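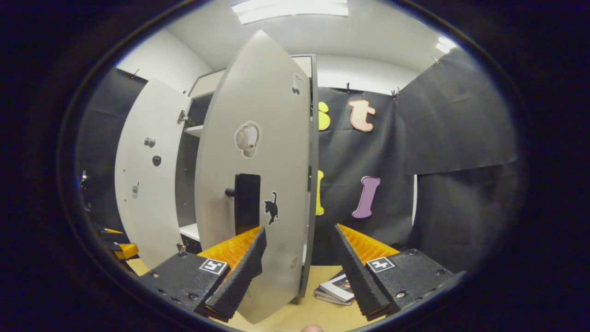
Getting Stickers (and the Gunk Under Them) Off Cabinet Doors

I have a soft spot for stickers on furniture. A black cat on a cabinet door makes me smile every time I walk past one. But sooner or later somebody moves out, or grows up, or wants to repaint, and then you're standing there with a fingernail full of paper shreds wondering why you started at eight in the evening.

I've peeled a lot of stickers. I grew up with a sister who put them on everything (including the inside of the fridge), and I now have two kids who do the same, plus a secondhand furniture habit that I'm not going to discuss with my husband again. Over the years I've settled on a routine that works on most painted, laminate and metal doors, and I get asked for it often enough that I finally typed it up.

Try heat first

Get the hair dryer. Medium heat, a few inches away, and keep it moving in little circles for half a minute or so. You want the sticker warm to the touch and no hotter than that. Then lift one corner with a fingernail or an old plastic gift card and pull slowly, back over itself, almost flat against the door. If you yank straight out you get the top layer of paper and leave the fuzzy white part behind, and then you have a whole different job on your hands.

If it starts to tear, stop and warm it up again. Vinyl stickers usually come away in one piece this way and it's ridiculously satisfying! Paper ones are more of a gamble.

Be careful with the thin plastic film that some cheap cabinets are wrapped in. My friend Lorena Sosa got a bit enthusiastic with a heat gun (a heat gun, Lorena!) and the film bubbled up around the handle. She ended up replacing the door. A hair dryer only, please, and go easy near the edges where the film is glued down.

When only the paper is left

Soak it. Fold a paper towel, wet it with warm water and one drop of dish soap, and press it over the patch. Leave it ten minutes or so and it should roll off under your thumb. On a door that's hanging upright the towel will slide down and land on your foot, so tape it along the top with painter's tape.

Don't do this on raw wood or on particleboard with a chipped edge. Water gets in, the board swells, and it never goes back down. Same goes for any screw holes or little drilled holes in the door – dry around them right away.

The sticky stuff

This is where everybody has an opinion. Mine is cooking oil. Ordinary vegetable oil, rubbed on with a cotton pad, left for five minutes, wiped off, then washed with dish soap so the door isn't greasy. Baby oil is just as good. For old, yellow, rock-hard glue I mix oil and baking soda into a paste and rub it in with my fingers, very lightly, and I skip that on anything glossy, where the baking soda can dull the shine.

Rubbing alcohol is faster, and it's what I reach for on bare metal and glass. On paint, test it on the inside of the door first, down near the hinge where it won't show. If any color comes off on the cotton, put the bottle away.

Things I've tried and given up on:

- Mayonnaise. It's just oil with a smell.
- Peanut butter. See above, and the dog got involved.
- Nail polish remover. It took the finish clean off a nightstand I really liked.
- The green side of the sponge. Tiny scratches you only notice when the sun comes in.
- Razor blades, except on glass.

A tip from my old neighbor

Domingo Aravena lived across the hall from me for years and repainted kitchens for a living, and his trick was a plain white pencil eraser. For those last gray, rubbery smears that just move around when you wipe them, rub the eraser over them dry and they ball up and fall off. I didn't believe him until I tried it. It takes a while on a big patch, so put the radio on.

The ghost outline

On white doors you'll sometimes find the spot under the sticker is brighter than everything around it. It's been covered up all that time while the rest of the door collected steam and fingerprints, and maybe yellowed a little too. Wash the whole door, top to bottom, with warm soapy water before you panic. Most of my ghosts were plain old grime. A melamine sponge used very gently will get a bit more off, though it can take the sheen with it.

If it's still there after that, the paint has changed color and no amount of scrubbing will help. You can repaint, or you can put up a new sticker in the same place, one size bigger. I have done the second one more than once.

If you're putting new ones up

Wipe the door with a dry cloth first and stick them somewhere away from the handle, where hands don't rub at the corners all day. In a rental, I like the static cling kind with no glue at all. They do slide a bit in summer.

I spent most of one January cleaning up a wardrobe with 41 stickers on it, so if you've got a really awful one, leave me a comment and tell me what it's made of.

23 comments | 562 shares

More household tips
Squeaky cabinet hinges, and what to put on them
How I clean the tops of kitchen cupboards
Candle wax on a tablecloth
Getting the musty smell out of an old dresser
Drawer liners that stay put

Questions? Use the contact page | © Kirsten Bech | Back to top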